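Wrist camera blur during teleop demos – slow down or change exposure?

Asked by Lucero Muñoz

I'm recording pick demos by remote control with a leader arm. The task is to grasp a metal bottle standing in a tray with other items next to it. Wrist camera runs at 30 fps, auto exposure. In 11 of my 26 episodes the bottle is smeared during the final approach. The trained policy closes early or stalls with the fingers open on either side. Do I re-record slower, or is this a camera setting?

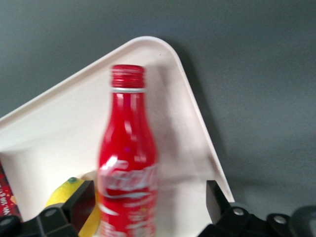
Same behavior with the Drallix driver defaults and with auto gain off. I haven't tried a fixed shutter yet.

2 answers

Howard Staniforth
Fix the shutter first. Auto exposure indoors will pick a long one. Set it manually to 3 ms, raise the gain until the tray is readable, then add light if the noise is bad. Glossy metal gives you moving highlights as well, so use a diffuse lamp. Lock white balance while you are in there.
Don't slow the whole demo down. The policy learns your speed, including the hesitation. Move normally and ease off only for the last part of the approach.

Ayman Lahlou
had this on a Skollport arm, was the mount screws. check those

Comment from Lucero Muñoz, 2026-02-20
Mount was tight. Fixed shutter cleared most of it – re-recording the bad episodes now.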